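About Dredmont Appliance Repair

We fix the machines you only notice when they stop.
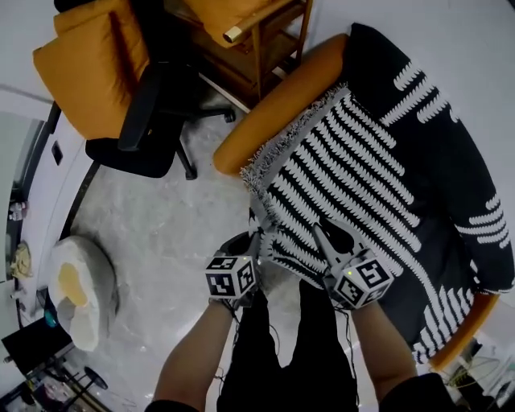
Dredmont started with one van, two toolboxes and a dishwasher in Privham that had been leaking into the apartment below for most of July. Horácio Antunes fixed the dishwasher. The downstairs neighbor then asked him to look at her refrigerator, and he has been booked up more or less ever since.

There are 8 of us now. Teófilo Betancur runs the workshop on Aguiar Street and takes the awkward jobs: ovens that are forty degrees off, washers that walk across the floor, anything a previous owner has "improved." Horácio still goes out on calls, mostly to avoid the invoicing.

What we work on

Washers, dishwashers, refrigerators, freezers, ovens and cooktops, most makes, up to the age where parts have to be begged for. We keep 663 different parts on the shelf, including a drawer of door hinges for a model that went out of production years ago. Somebody in Lamach owns three of them. We don't do televisions, and we have stopped explaining why.

What it costs

A home visit is $151, which covers the trip, the diagnosis and the first hour of work. If your machine isn't worth saving, we'll say so, and you'll get half of that back. Teófilo considers this a terrible business model and brings it up every Friday. Last year we made about 1337 visits, and a good number of them ended with a cleaned filter and a slightly embarrassed customer. Please don't be. We have all done it, one of us at his own mother's house.

Where to find us

The workshop is open from 8 in the morning, and the counter closes at 5. You can bring in anything you can lift. Parking is behind the building, past the row of retired washers. They aren't for sale, though we get asked.

We cover Privham, Lamach and the roads between them. If you live a little farther out, call anyway and we'll look at the map.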